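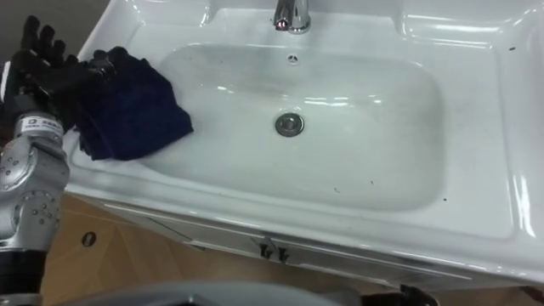

Dark navy cloth on the corner of a white washbasin.

I've become a complete bore about water and I'm enjoying it enormously. It started with tea. I grew up in a hard water town where every mug had a brown ring and every kettle rattled with flakes, and I thought that was just what tea looked like. Then I moved up here, made a pot on the first morning with the same teabags I'd always bought, and it was like somebody had washed the windows. Bright, coppery, no skin on top! I rang my mum to tell her. She was very patient.

So of course I had to know why. The short version is that our old water spent years soaking through chalk and picked up calcium on the way, while the stuff here runs off moorland and hardly meets a soft rock before it gets to the pipes. The calcium gets together with things in the tea and makes that scum. Lemon clears it (acid), milk makes it more obvious, and a filter jug helps for a while.

My neighbour Leszek Marciniak has been at this far longer than I have. He bakes, and he swears his rye starter sulked for a month when he moved north, until he gave it a pinch of salt and left it alone. We did a tasting in his kitchen in July: three waters, one loaf each, 455 grams of flour apiece and everything else kept the same. I picked out the hard water loaf straight away. It had more chew to it, and I liked it best, which was annoying after all the things I'd said about chalk. 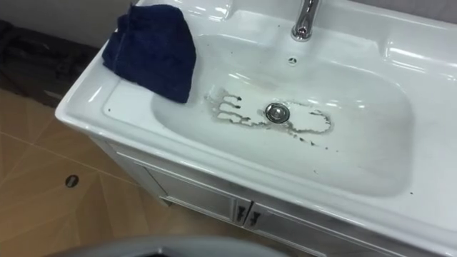
White ceramic, chrome stopper, bright highlights along the rim.

Soap is the other big change. I used to squeeze out a great dollop of shampoo and get a sad grey froth. Now I use a blob the size of a pea and I'm rinsing for ages. If you move from hard to soft water, start with half of everything, washing powder included, or you'll be mopping suds off the floor like I was.

The best bit, though, has been the spring. There's one on the hill above the village, about 800 metres from the last stile, coming out of a stone spout with ferns all round it. Barış Soylu from my walking group told me to go early, before seven, when the light comes in sideways under the trees, and he was so right. I don't drink from it (sheep!) but I put my hands under and it's so cold it makes your wrists ache.

Next on my list is coffee, which I know is a rabbit hole. I've got 200 grams of a light roast waiting and two bottles of water from my mum's tap coming up on the train with her. She has asked me to stop calling them samples.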